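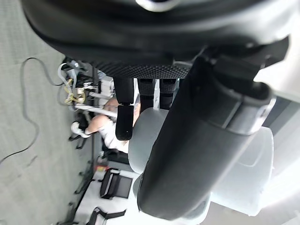

Jae-in Woo spent four winters counting the DNA of bats that would not wake up. The bats, little brown bats hibernating in an abandoned lime mine outside Forkmont, were alive. They were hard to sample without burning through the fat they needed to reach spring, so Woo and her colleagues at the Maillard Institute learned to work fast, in red light, with cold hands.

"You get a wing swab, a tiny punch of skin, and you leave," Woo said. "If you're in there more than twenty minutes you're doing harm."

The results, posted January 18, 2018, describe the genomes of 291 bats from the mine and two nearby caves. Woo's group wanted to know whether bats that survived white-nose syndrome, the fungal disease that has killed millions of the animals in North America, differ genetically from those that died. The team compared the living bats with 152 carcasses collected in earlier years, for a total of 443 animals.

The answer is a cautious yes. Several stretches of DNA turned up more often in the survivors. Some lie near genes linked to fat storage and others near genes that help control how often a bat rouses during hibernation.

"I expected immune genes," Woo said. "That was the whole pitch in our grant. We found a little there, but the stronger signal was in metabolism."

Qianru Fan, who ran the sequencing, was less surprised. Infected bats wake too often and starve, she said, so an animal that starts the winter heavier or wakes less has an advantage.
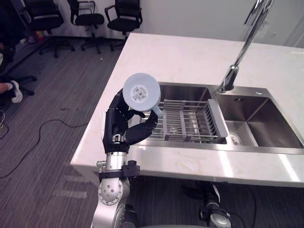 Fan said the carcasses gave her the most trouble. Many had been lying on the mine floor for weeks, and their DNA was broken into short pieces and mixed with fungus and bacteria. She began with 400 dead bats in the freezer and had to set most of them aside.

"We were strict," she said. "I would take fewer bats and believe the numbers."

Both researchers said the study has limits. All of the animals came from one county, and the bats that died in the first year of the outbreak were never collected. Woo also can't rule out that some survivors simply hung in a colder, drier part of the mine, where the fungus grows slowly.

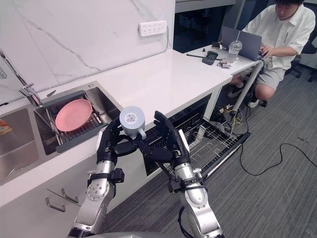
To test that idea, the team put temperature loggers along the main tunnel in December. Woo will collect them after the bats leave – she doesn't want anyone in there before then – and match the readings to the spots where each animal was sampled.

Asked whether the population is recovering, she said it is too early to tell. The last count in the mine found 282 bats. Before the disease arrived there were several thousand.

"They have one pup a year," Woo said. "Even if everything goes right, it's slow."

Fan is now sequencing pups born near Forkmont last summer to see if they carry the same variants as the adults. She expects to have the first batch done by fall.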